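More gripper faff this week! I've been putting the Allstead arm back in order after its service, and the big job was going round the finger links with a screwdriver, nipping up the pivot screws until the slop went. Two of them were properly loose – no wonder it kept missing. 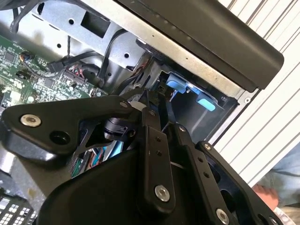
Pornthip reckons I should have started with the blue release tabs in the drive bay, as they're the fiddliest thing it has to reach. Fair point, but I wanted the joints right first. I've written 747 in the log for the new home position (up 7 from the old one) and I'll check it again in December.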